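缝合练习台添了自动化，Soler培训中心的日子变样了

走进Soler外科技能培训中心二楼，最先听到的是聊天声。放在去年，这个钟点大家都低着头，忙着给练习垫打针脚、登记、拍照、装箱，腾不出嘴来说话。

中心今年12月起让手术机械臂承担一部分缝合练习垫的试缝工作。这些软质垫子摸上去像皮肤，供各医院的年轻医生练手用，出库前每一批都要抽样试缝，看针能不能顺利穿过、线拉紧时切口会不会豁开。过去这活儿全靠人手，一年下来要缝1,000块，技术员的手腕和脖子都跟着受罪。

现在的做法是两台机械臂同时开工，一台叫Pemine，一台叫Plerine，名字是大家午饭时投票定的。器械夹着弯针走一针，另一把器械在切口边上接应，控制软件Brarkisero把每一针的受力曲线记下来，技术员坐在旁边的屏幕前看，觉得哪一针别扭就叫停，自己上手补。

负责这条线的Trinidad Gallardo说起来停不住：“头一个月我们试缝了363块，我把曲线打印出来贴了一整面墙！以前我说这批垫子偏硬，供货方问我硬多少，我只能说‘手感’。现在我把图发过去，他们第二天就回电话了。”

变化最大的还是排班。原先试缝组六个人轮流坐缝合台，每人每天至少四个小时。如今缝合台时间压到一个半小时左右，空出来的时间，两个人去学了器械维护，一个人转去带新学员，剩下三个人把攒了好几年的旧批次记录重新整理了一遍（据说翻出不少宝贝，包括一本手绘的打结图谱，现在摆在茶水间里，谁都能翻）。中心没有裁人，工资也没动，倒是多了一项看护机械臂的岗位补贴。

当然也有磨合。换针仍然得人来做，线尾打卷的时候，机械臂常常要等人过去理一下。头两个星期，叫停按钮一天要按25次，组里为此专门开过会，最后把每一轮的针数减少，中间留出检查的空当，节奏反倒顺了。还有一位老技术员坚持每天早上先徒手缝一块，再打开机器，说是要拿自己的手当尺子。这个习惯后来传开了，年轻同事也跟着缝，早上八点那一刻钟成了全组最热闹的时候，谁的针脚歪了都逃不过大家的眼睛。

培训学员也跟着沾光。以前他们只能看老师示范，现在可以把自己的受力曲线和机械臂的叠在一起，看第几针拉得太猛。有个学员连着三个晚上留下来练，就为了把第四针那个尖峰压下去，第三晚压下去的时候，隔壁教室都听见了欢呼。

中心打算开春后把打结环节也放进来试一试，先从最简单的方结开始。Gallardo已经在墙上给新曲线腾好了地方，旧的那些她舍不得扔，准备装订成册，送给第一批结业的学员。

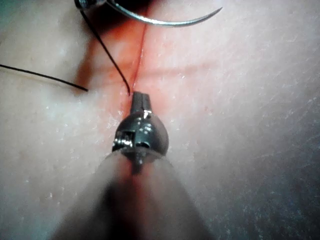
曲线能叠着看这一点我很羡慕，我们科室练缝合还是靠老师在背后叹气来判断好坏。想问一句，那六位技术员里转去做维护的两位，培训是上班时间学的还是下班后自己补的？我们这边也在谈引进设备，大家最担心的就是这个，活儿少了，要学的东西全挤到晚上。要是排班表能公开一份就太好了。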